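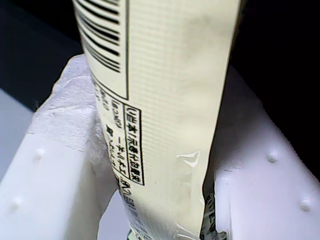

Estimated reading time: 6 minutes

Fitting and Replacing Soft Finger Covers on the Tratano Two-Finger Gripper

Milell Shared Workshop, Trullotthorpe
Bench guides: Robotics

Purpose of this guide

This guide explains how members should prepare, cover and test the fingers of a Tratano gripper built on the workshop's premises. It applies to white plastic fingers made from the shared files and to fingers that a member has made at home to the same pattern. It does not apply to suction tools.

Plain plastic fingers will hold a rigid box well enough. They perform poorly on thin packaging film, which slides, folds and changes shape as the fingers close. A soft layer over the contact area gives the grip more friction and allows a lower closing force. The layer wears out and must be replaced, so it should be fitted in a way that permits clean removal.

Members should read the whole guide before starting. The work can be completed in one evening session, except for the overnight rest described in Step 3.

Materials

Two finished Tratano fingers
Cover material, either thin foam sheet or fibrous padding
Frosted or translucent tape, one roll
Isopropyl alcohol, 70 percent
Abrasive paper, 600 grit
Lint-free cloth
Scissors and a craft knife
A selection of empty wrappers and light household items for testing

Tape may be taken from the consumables drawer. Please enter the roll in the drawer log when it is nearly finished. Foam is not supplied.

Step 1. Make the gripper safe

Park the arm, open the fingers fully and switch off power at the bench. Remove the connector from the Quintana control board. Switching off in software is not sufficient, as the board returns the fingers to their last commanded position when it restarts.

Confirm that the fingers can be moved by hand. If they resist, wait until the lamp on the board has gone out and try again.

Step 2. Prepare the fingers

Remove each finger and mark its inner side in pencil, left or right. The two are mirror images and are easily exchanged by mistake.

Peel away any old cover. Work from the base toward the tip. Residue should be rubbed off with a cloth dampened with alcohol. Do not use acetone on any finger, whatever it was made from.

Rub the contact area lightly with the 600 grit paper until the shine is gone. Avoid the rounded tip, where sanding creates a flat spot that later catches on film. Wipe the finger again and allow it to dry.

Step 3. Apply the cover

Cut the material so that it passes over the tip and down the contact face, with an overlap of 12 millimeters on the back. Round the corners of the piece with scissors. Square corners lift first.

Lay the cover on without stretching it. Material that has been stretched into place will creep back over several hours and leave a ridge at the tip. Press from the center outward, then secure the lower edge with one turn of tape. A second turn is permitted. Further turns make the finger too thick to close properly on a single sheet of film.

Leave both fingers overnight before refitting them.

Step 4. Refit and set the closing force

Refit the fingers according to the pencil marks. Reconnect the Quintana board and open the settings page. The added thickness changes the closed position, and the old value must not be reused. Run the homing routine twice and save the second result.

Set the closing force to the lowest value offered. Place an empty wrapper between the fingers and close them. Increase the force one step at a time until the wrapper stays in place when pulled gently downward. Record this value on the build sheet.

Step 5. Test on packaging film

Crinkled film is the standard test at Milell. It reflects light, it has no fixed shape, and it shows plainly when a grip is too strong. Use at least one long, narrow wrapper and one bag with a crimped seal. Present each item in several positions, including with a corner pointing down.

During the test, observe the following points.

The item should not turn between the fingers while the arm is moving.
Neither cover should shift on its finger.
When the fingers open, the film should come free from both sides. If it clings to one, wipe that cover with a dry cloth and repeat.
Fibers should not come away on the item. Some fuzz along the edge of a fibrous cover is acceptable and may be trimmed.

A grip close to one finger is common with folded film. It is acceptable if the item remains steady during movement. If the item is pushed sideways each time the fingers close, check the homing value before altering the cover.

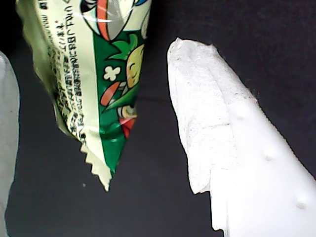
One member wrote after following the first edition of this guide that the foam cover had held bags very well but had let go of heavier items as soon as the arm speeded up. The same member asked whether a higher closing force was the right remedy, or whether the cover itself should be changed.

The workshop's answer is to reduce acceleration first. Halve the value on the motion page and repeat the test. If the item still slips, raise the closing force by one step. The cover should be changed only when both adjustments have failed, and the change should be made to both fingers together.

Step 6. Test on a hollow item

Items with an opening may be held by passing one finger through the center and closing the other against the outside. A roll of tape is suitable for practice. This kind of grip places the load on the tip and upper part of the inner finger, where a loose cover is most likely to be pulled down.

Lower the arm slowly and stop with the inner finger inside the opening. Confirm by eye that the outer finger is clear of the roll before closing. Any loose tape end on the roll should be pressed flat beforehand, or it may stick to the cover. 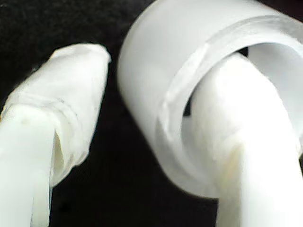 Close the fingers at the force recorded in Step 4, raise the item a short distance and hold it. Then lower it and open. Repeat this several times and inspect the cover on the inner finger. Small wrinkles in a film cover do not require action. A flap that has lifted at the lower edge should be pressed back or trimmed, and a cover that has moved toward the base should be replaced.

Care and replacement

Covers should be inspected at the start of each session and replaced after 1,000 closing cycles, or sooner if the plastic beneath can be felt through the contact area. The Quintana board keeps a cycle count on its status page. Reset the count when new covers are fitted.

Used covers go in general waste. Bare fingers that are cracked or badly bent should be placed in the returns tray at the robotics bench with a note giving the fault. Completed build sheets are kept in the Tratano binder.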